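Parents ask me at what age a child should get a first phone. I think the age matters less than where the phone spends the night.

My daughter got hers at 11. For the first 3 months it stayed in her room, and she was tired every morning. One June weekend I checked the log and found 600 messages in a class group chat, many of them sent after midnight. None were cruel. They were mostly jokes and homework questions, but each one lit up the screen.

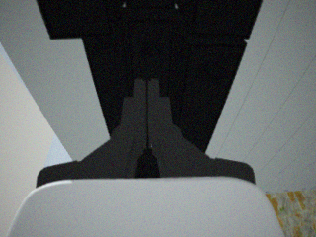 By Dindo Evangelista
Posted 04/09/2023 in Family

We moved the charger to the kitchen. All 4 of us leave our phones there at nine, adults included. She complained for a week — so did my husband.

Some parents prefer an app that locks the phone on a schedule. We tried one, and she found a way past it. A shelf in the kitchen costs nothing and needs no password.

Schools could help by asking teachers not to post assignments late in the evening. Ours still does, and I have written to the principal twice.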